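Toturcombe Shared Workshop > Groups > Arm Build > Minutes

Arm build group, minutes, November 26, 2024

Typed up fast, fix what I got wrong. Lorna E. taking notes, Nafula Ondieki chairing. Started late, door code again.

1. Last minutes
Agreed. One correction, the spare bracket went to Torstead for re-drilling, not to the Sung bench. Still not back.

2. Money
2000 in the pot at the start of the season. Spent so far: cable, two sheets of board, screws, the second power supply. Receipts to Nafula please, real ones, not a picture of your screen. No new spending agreed tonight apart from item 5.

3. The rack job
Main business. Aim hasn't changed since April: arm does the fiddly bit at the small rack, sliding a unit in between the posts, person does the heavy lifting. Rack is set up low with the switch on top, Dell server under it, open tray level below that. Mat goes in front so nothing gets scratched.

Long talk about approach angle. Coming in from the right means the wrist bracket crosses in front of the right end of the tray level. Nafula fine with it. Lorna not fine with it, wants the whole thing shifted left. Left it at: try both, write down which one snags. 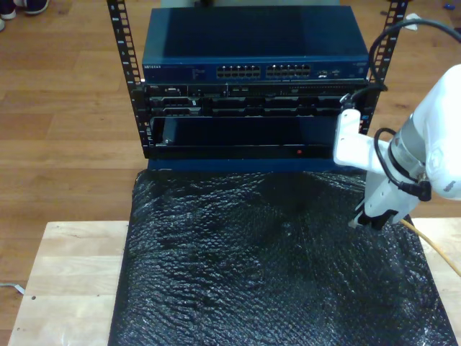
Arm at the rack, fingers over the mat, Netgear switch and Dell server above.

Cable on the wrist. The thick one makes a big loop off the top of the bracket and over the floor. Everyone agrees the loop is too long, no agreement on how much to take out. Too short and it pulls the plug at full reach. Proposal to clip it at the forearm and leave slack past that. Carried. Clips are in the Hikena box, second shelf, box is labeled wrong.

Yellow-orange cable across the right side of the mat: reroute so it doesnt run where the gripper comes down. Nafula to do it before next session.

Unit numbers. Please use the numbers printed on the posts when you write in the log. "The low one" is no use to whoever reads it the week after. 

4. Gripper
Finger tips discussed. Softer pads wanted for the front lip of the tray, hard ones OK for brackets. Question of how hard the arm should push. Current setting is 40 in the config, nobody could say 40 of what. Lorna to read the manual and report back. Until then don't go above it.

Script: runs are saved under job 3337 now, old job number is retired. If your log went to the old folder move it yourself. Stop button stays within reach of whoever is at the keyboard, every run, including short ones.

Also the home position. Two people have changed it and not said. Put it in the log!!

5. Mat
Shiny surface and the wrinkles are a pain under the lights, glare comes and goes as it shifts. Options: tape the corners, stretch it over the board, or swap for something matte. Taping is free so taping first. If that's no good, OK to buy matte, Nafula to approve the price.

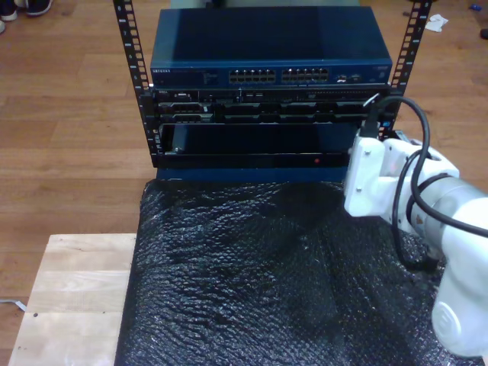 Lorna Enriquez wanted it minuted that a push along the side of the tray isn't the same as a push on the front, and the log should say which one was used, otherwise the force numbers can't be compared. Agreed without a vote. New column goes in the log sheet.

6. Floor and tidying
Sweep before and after. Scraps and small screws around the bench legs again. Loose cable ends get coiled and hung up, not left on the planks. Boards stay where they are, they're leveled and it took an evening.

7. AOB
- Torstead offered a second rack, taller. Not now, no room.
- Talk for the Sung open evening: 2 names needed, one so far.
- Heater: still waiting.

Actions
Nafula: reroute yellow-orange cable, chase bracket, mat price if needed
Lorna: manual, log sheet column, relabel Hikena box
All: receipts, log the home position

Next meeting same time, same place. Closed when the lights went on the timer.

Shares 2 | Comments 3

Nafula Ondieki
Item 4, I asked and the 40 is a percentage of max. Still stay under it till Lorna has checked.

gresham_b
Can we clip the cable at the elbow too? Mine at home twisted up after a few runs with only one clip.

Lorna E.
Bring it to the next one, I'll put it on the list. Box is relabeled btw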